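Microfiber Cloths: Getting Years Out of Them

I love a good microfiber cloth more than is probably reasonable. I started with a two-pack from the hardware store in Lurkstead when we moved into our place, and I still reach for cloths every single day — windows, faucets, the stove, the dog's nose prints on the back door. If yours have stopped picking things up and just push the grime around, don't toss them yet! Most tired cloths are only clogged, and a clogged cloth can be brought back.

Bringing back a clogged cloth

Fill a bucket or the laundry sink with hot tap water and add a small squirt of plain dish soap. Drop the cloths in, swish them around with a wooden spoon, and leave them overnight. In the morning the water may be a truly awful color (I find this part very satisfying). Squeeze them out, rinse until the water runs clear, and then run them through the washer on warm with nothing else in the load.

If they still feel waxy, do it again. Mine that had been used with furniture polish took 2 rounds before they felt grabby.

Everyday washing

Keep them away from towels and anything fleecy. Microfiber grabs lint like crazy and you will be picking fuzz off your mirrors for a month. I hang a mesh bag on a hook inside the laundry door, and when it's full, that's a load.

Skip the fabric softener completely. Same goes for dryer sheets. They leave a coating on the fibers, and the coating is what makes a cloth smear. Bleach is out too.

Go easy on detergent. I use half of what the cap says, and the liquid kind. Powder doesn't always dissolve in a short wash and you can end up with gritty bits, which is no fun on a glass cooktop.

Low heat or the clothesline. I ruined a lovely thick set in November by throwing them in with the jeans on high. They came out stiff and a little crunchy and they never did soften up again.

Colors and jobs

Give every job its own color and stick to it. Ours goes: blue for glass, yellow for the kitchen, green for dusting, pink for the bathroom and nowhere else. Purple is for the car and for anything delicate, like the TV screen and my reading glasses. No, wait, I should say we keep separate purples for those! The car ones get a snip off one corner so I can tell them apart in the basket.

My neighbor Murray Hoani writes the job on the care tag with a laundry marker, and I've stolen that idea for the guest bathroom cloths. If you're polishing something that scratches easily, though, cut the tag off first. The tag and its stitching can be rougher than the cloth itself. Use small sharp scissors and stay clear of the seam.

Folding for more clean sides

Lay the cloth out flat, fold it in half, and fold it in half again. Now you've got a pad that fits under your hand with a fresh face every time you flip or refold it — eight of them in all, counting both sides of the cloth. I can do every window on the ground floor with one damp cloth and one dry one, and I used to go through most of a roll of paper towels!

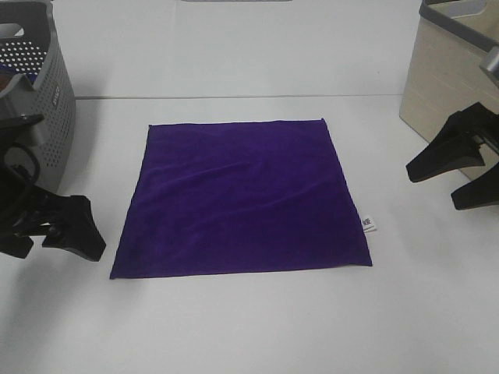

Wring the damp one hard. It should feel barely moist. Too much water is the usual reason for streaks, and I see people go and buy a fancier spray when all they needed was a better squeeze. Start at the top of the glass, work side to side, and follow with the dry cloth before the edges have a chance to dry by themselves.

For dusting, use it dry on lampshades and books and just barely damp on baseboards. Shake it outside when you finish a room.

When to let one go

Rub it lightly over the back of your hand. A good cloth catches a tiny bit on dry skin. One that slides right over, even after a soak, has had it. Old ones go to the garage here for bike chains and paint drips, and after that they really are done. Don't wash the greasy ones with the rest, and don't put anything that's had oil or solvent on it in the dryer.

The discount store in Namdale had a bundle for 49 cents a cloth last time I went, thin but perfectly fine for dusting. For windows I'd spend a bit more and get the tight flat weave.

Next up is the squeegee post, with the trick for shower doors!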